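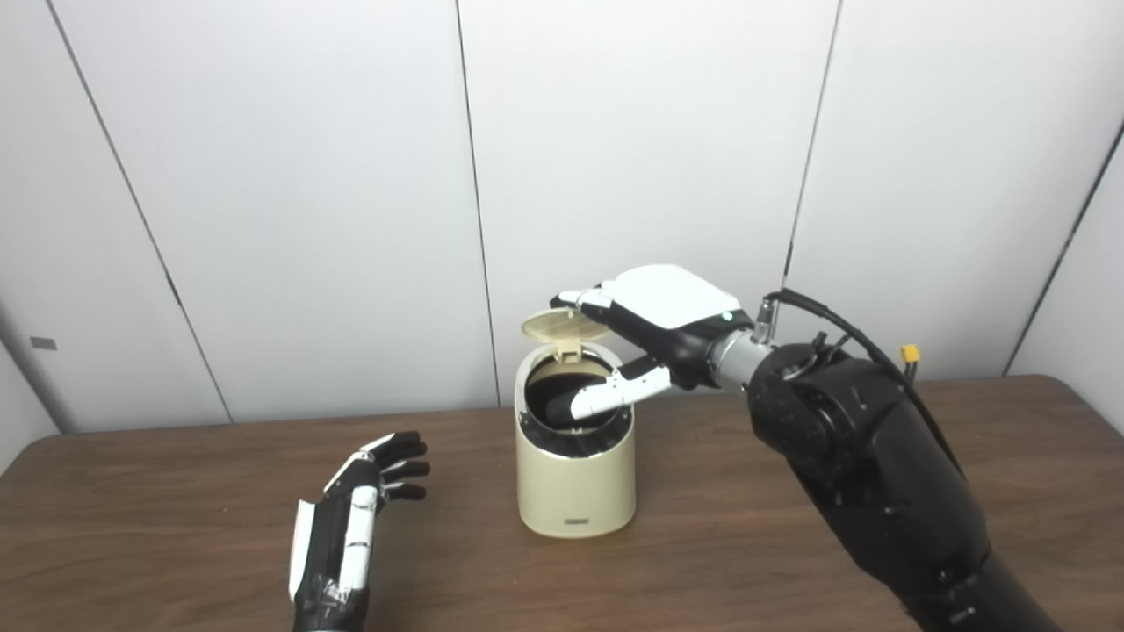
Call for participants: working group on safe practice for two-handed robots at the table

Skandbridge is looking for people who want to help us write clear rules for work with humanoid robots on small household objects. The work starts in March and we have places for four participants. You do not need to be an engineer, but you should like to read a text slowly and ask what each sentence asks a person to do.

Why we are making this call

In our lab, robots practice short tasks on a table: to open a lid, to put a thing inside a bin, to close a drawer. Each task is simple for a person. For the robot it has many small points where a finger can be caught, a hinge can be bent, or an operator can reach in at the wrong moment. Until now every team had its own habits for this. One team stops the arms before any object is changed, another team only calls out loud. Both teams believe their way is normal, and new colleagues learn whichever one they meet first.

We want one guide, in everyday words, that can hang beside each table. Jummai Eze has written the first draft and it is called the Guvard guide, after the room where the first tables were set up. It is a good draft, but it was made by people who know the robots very well, and so it leaves out things that a new person would need.

What you will do

You will come to our lab for sessions at the table, and between the sessions you will read and comment from home. In the sessions you will:

watch operators run tasks with lids, boxes and bins, and write down each moment where the draft gives no answer
follow the draft yourself as an operator's assistant, with a trained person next to you
try the stop button and the stop call, and tell us if the words in the guide match what you must do
discuss changes with the other participants and agree on a text

Some of the questions which are open today:

How far must a person stand from the table when both arms are powered, and does it change if one hand is only resting?
Who may say "go" after a stop – the one who stopped, or only the operator?
When a finger is inside an opening, should the arm be backed out slowly or switched off where it is?
How should cables and tape on the arms be checked, and how often?
Which objects are not allowed on the table at all?

Who we are looking for

We would be glad to have a mixed group. Two places are kept for people who work with machines today, for example in a warehouse, a workshop or a hospital kitchen. The other two are for people with no such experience. For everyone:

you are 18 or older
you can read and discuss a text in English (it does not have to be perfect, ours is not perfect also)
you can stand for a part of the session, or tell us in advance which seat or table height you need
you agree to follow the instructions of the operator at all times in the lab

Long hair must be tied, and rings and loose bracelets must be taken off before the session. We have lockers.

What we offer

Participants are paid by the hour, and travel inside the city is paid back against tickets. You get a safety introduction before the first session, with Ladi Osagie. Your name will be printed in the guide if you wish so. Our partner Uneo will use the finished text in its own training, and you will receive a copy in the same form as their staff.

We record video in the lab. The cameras are pointed to the table, but a hand or a voice of a participant can be heard or seen. You will receive the consent form before you decide, and you may ask us to delete recordings of yourself.

How to apply

Please send a short letter to Nkechi Lawal at the Skandbridge office. One page is enough. Tell us what kind of work you do or did, and describe one safety rule from your life or job that you find badly written, and how you would write it better. We read this part with most attention. A CV is welcome – it is not required.

Funmilayo Ekwueme answers questions about access to the building and about payment. Questions about the draft itself go to Jummai Eze, who can also send you the first pages before you apply.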